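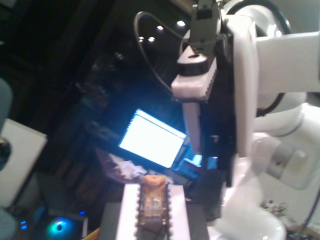 Rusa Comment and Syndication Server

Manufacturer: Zeman
Sold and supported by: Trorovura, Sudport
Form: rack-mount appliance
Page last revised: May 4, 2018

Overview

The Rusa is a self-hosted server for news and opinion sites that want reader comments, headline alerts and outbound social posting to run on equipment they control. It sits alongside the existing web server and does not replace it. Articles stay in the site's own publishing system. The Rusa stores the comment threads, the subscriber list and a queue of outgoing posts.

Many sites handle these functions through a social network's login button and comment plug-in. When that network is down, readers cannot sign in, threads do not load, and scheduled posts fail without a record. The Rusa keeps its own accounts and its own copy of every thread, so an outage at a third party affects only the delivery of posts to that third party.

Comment handling

Comments are accepted through a script placed in the article template. Each thread is tied to the article's permanent address. If the address changes, the thread can be moved with the redirect table in the admin panel or by uploading a list of old and new addresses.

Moderation can be set before or after publication, per site or per section. A held comment is visible to its author and to moderators only. Rules may act on account age, number of links, repeated text, or a word list supplied by the site. Zeman does not ship a word list and does not apply one remotely. Moderation decisions are written to a log with the time, the rule or moderator account responsible, and the original text of the comment. 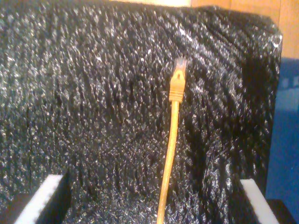 The log is kept for 90 days by default and can be exported as plain text or CSV before it rolls over. Sites covering elections or local ballot measures often lengthen this period, which is done under Storage, Retention. Longer retention uses more disk space but has no effect on page loading.

Readers may register with an email address and password. Social logins can be offered as a second option. An account first created through a social login should be given a local password as well; the Rusa prompts for one at the second visit and continues to prompt until the reader sets it or dismisses the notice.

Outbound queue

Posts to social networks and mailing lists are placed in a queue. Each destination has its own worker, so a stalled destination does not hold up the rest. A failed post is retried at growing intervals. After the last attempt it is marked Expired and stays in the list for manual release.

An expiry time can be set on each item. This is recommended for breaking news, where a backlog released hours later would place old headlines above new ones. Items without an expiry time are sent in original order when the destination answers again.

The current software includes 41 destination connectors. The list is in the release notes. Connectors depend on the interfaces published by each network and may stop working when those interfaces change. Updated connectors are issued between main releases and can be installed without a restart.

Outage banner

The site can show readers a short notice when a destination or login provider fails. The text is written by the site. The banner appears after the number of failed checks set in the admin panel and clears itself after the same number of good ones. It can be turned off entirely.

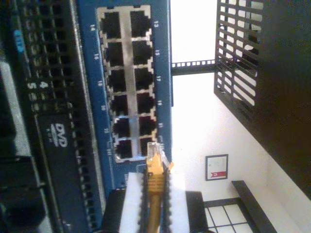 Network connections

The Rusa has 2 Ethernet ports. The port marked PUBLIC carries reader traffic and outbound posts. The port marked ADMIN carries the control panel, backups and software updates. The ports must be on separate subnets. If both are placed on the same subnet, the unit starts in maintenance mode and shows a fault on the front display.

The admin panel listens on TCP port 1977. This can be changed after first login. Do not forward the admin port through the site's firewall. Remote staff should connect through a VPN.

A fixed address is required on PUBLIC. ADMIN will accept an address by DHCP, although a reservation is advised so that bookmarks and backup scripts continue to work. Name resolution is set separately for each port.

Installation

Mount the unit, connect power, and leave both network ports empty until the front display reads READY. The first start takes longer than later ones while the storage volume is prepared. Connect ADMIN first, open the panel, set the administrator password, and enter the license key from the packing slip. Connect PUBLIC only after the site name and certificate have been entered.

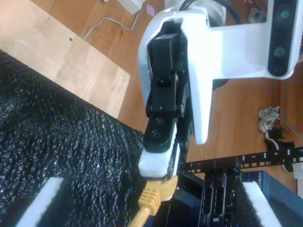
Patch cables are not included with the Rusa. Any standard Ethernet cable of suitable length and category may be used on either port. Where the rack is shared with other equipment, choose one color for PUBLIC and another for ADMIN and record the choice on the rack sheet. A yellow cable with a connector in the same yellow, like the one in the photo, can be identified at the plug end as well as along its run, and is a reasonable choice for PUBLIC. Label both ends in any case.

Moving existing comments

Import tools are provided for common comment export files. Author names, times and reply order are kept. Passwords cannot be imported, and returning readers receive a reset message the first time they sign in. Avatars are copied if the old service still serves them at the time of import. Run the import against a test section first and compare thread totals before switching the template script.

Some hosted comment services provide an export only on request and may take several days to deliver it. Request the file before canceling the old service.

Backup

Backups are written nightly to a network share or an attached drive. A restore needs the backup file and the license key. A partial restore of single threads is available from the admin panel. Queue items are not included in the backup.

Support and availability

Trorovura supplies the Rusa from stock in Sudport. The price includes first-year software updates and support by email. Telephone support is a separate contract. Units returned for repair should have the storage volume locked from the admin panel before shipping.

The next main software release is planned for September and adds per-author comment settings and a read-only moderator role. It will be available at no charge to sites with a current update subscription.

Related items: rail kit, spare power supply, update subscription renewal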